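Herwood publishes its wrist camera and gripper comparison, and yes, there were flowers

For immediate release, April

Hello from the test room at Herwood! We're a small workshop that tries out robot hands and the cameras that go on them, and we've just finished our longest comparison so far. I've been living with it since the winter, so forgive me if I run on a bit. The short version is that we put two grippers and two wrist cameras through the same household jobs, we ran 512 attempts in total, and the results are free for anyone to read from this month.

The grippers first. One is the Flindis, a soft-sided hand with rounded fingers that a lot of you will know from our earlier notes. The other is the Prumidar, which is stiffer, quicker to close and a good deal louder (I share a wall with it, so I have opinions). Both went onto the same arm with the same controller, and the controller settings were left alone from start to finish. I was tempted to fiddle. I did not fiddle.

The cameras were a standard narrow one and a very wide fisheye, both small enough to sit at the wrist. Benavides, who make the mounting bracket, sent us a redesigned version part of the way in, and I should say straight away that we'd already done 364 attempts on the old bracket by then. We talked about starting again. In the end we kept those runs, finished the rest on the new bracket and marked every single attempt in the tables so you can pull the two groups apart if you want to. I'd rather you grumbled at me about a mixed set than wondered which bracket was on.

Why household jobs? Well, most of the gripper figures I see come from picking up blocks. I like blocks as much as the next person, but I've never once needed a robot to fetch me one. So our list has mugs, folded tea towels, a bag of rice, a hairbrush, a paperback and a bunch of flowers. The flowers were my idea and I've been teased about them ever since. They're a brilliant test, though! A bouquet has a narrow wrapped end that's easy enough to get hold of, and then a wide, soft, squashable end that swings about when you lift it. A hand can do everything right at the stem and still make a mess of the petals.

The wide camera really came into its own with the bouquet. With the narrow one, once the arm got low over the table, we'd often have the stem in view and no blooms, or the blooms and no stem, and the operator would have to back off and have another look. With the fisheye you get the lot, plus a fair bit of the room thrown in.

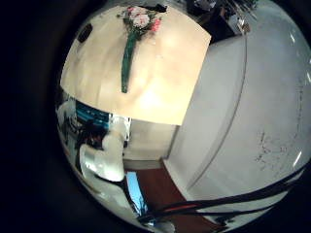
The bouquet on the tabletop through the fisheye wrist camera, with part of the robot's hand at lower left.

Look at what that lens does to the table. It's bowed like the top of a barrel, and anybody steering by eye has to learn that a straight reach won't look straight. Our operators took a while to get used to it. The first afternoon was pretty grim, if I'm being frank, with a lot of reaching past things and muttering. By the second session they'd stopped complaining, and by the end they were asking to have the wide camera back whenever we swapped it off for the narrow runs.

Glare is the other thing to watch. A pale table throws light straight back up at a wide lens, and you can see a warm bright patch on the tabletop in the picture. On some runs a patch like that sat right over the object we were after, and the operator was more or less guessing at the edges. We tried a lower exposure, which helped with the table and made the darker corners of the room very murky indeed. There's a page on this in the full write-up with the settings we ended up using, and I'd love to hear from anyone who's found a better compromise.

Then there are the cables. I know, I know. But with such a wide view, the robot's own wiring gets in on the act, and a loop that's hanging a little differently can cover a part of the view that was clear last time. We now tie ours back before every session and check the camera view before the arm moves. It takes a minute. I'd put it top of the list for anyone setting up a wrist camera at home or in a lab.

Now, which gripper did we like? It depends on the job, and I'm sorry if that's a dull answer. The Flindis was the kinder hand by a long way. It was our favourite for the flowers and the tea towels, and it was forgiving when the operator came in at a slightly daft angle. Its weak spot was the paperback, lying flat. Those rounded fingertips just don't want to get under a thin edge, and we watched it push that poor book all over the table.

The Prumidar had no trouble with the book at all. It was also better with the bag of rice, where you want a firm squeeze and a steady lift. With the bouquet it was a bit of a brute. Held by the wrapped end it did fine, but if it closed any higher up it tended to crush things, and I went through more flowers in those weeks than I have in the rest of my life. (The shop round the corner now says hello to me by name.)

I'd expected the choice of hand to matter most and the choice of camera to be a side issue. For the mugs and the rice that held up. For anything long, soft or awkwardly shaped, the camera made more difference to how the operators felt about the job than the gripper did, and they told us so at length in the comment sheets. We've put the comments in whole, with only the swearing trimmed.

A few things we didn't do. We didn't test in the dark, we didn't test outdoors, and we didn't let the arm work on its own – every attempt had a person driving it. We also didn't weigh the grippers against each other on price, as both makers change their prices more often than I change my bicycle tyres. Flindis and Prumidar each lent us a hand for the tests (sorry, couldn't resist) and neither of them saw the results before today. Benavides supplied both brackets free of charge and had no say in how we used them.

The write-up comes with the tables, the operator comments, the controller settings and a set of stills from both cameras. You can read it on the Herwood website or ask us for a copy by email. Teachers and clubs are welcome to use the stills and the tables in lessons, and you don't need to ask first, though I do like getting the messages.

We're also opening the test room to visitors in the afternoons for the rest of the month, from 2 o'clock. You can have a go with either hand and either camera, and I'd suggest trying the narrow camera first and then the fisheye, so you get the full wobbly effect. Please bring something awkward to pick up. We've had plenty of mugs.

Next on our list is a longer look at brackets. The new Benavides one sits the camera a touch further back, and I think that's changed more than we first noticed, especially how much of the fingers you see when the hand is nearly closed. I'll write that up once we've got enough runs on it to be worth your time.

Notes for editors

Herwood is an independent workshop testing grippers, wrist cameras and controllers for everyday tasks.

The comparison covers 512 attempts, of which 364 used the original Benavides bracket and the remainder the redesigned one.

The still in this release may be reproduced with the credit "Herwood". Further stills from the narrow and fisheye cameras are available from our press desk, as are interviews and visits to the test room outside the open afternoons.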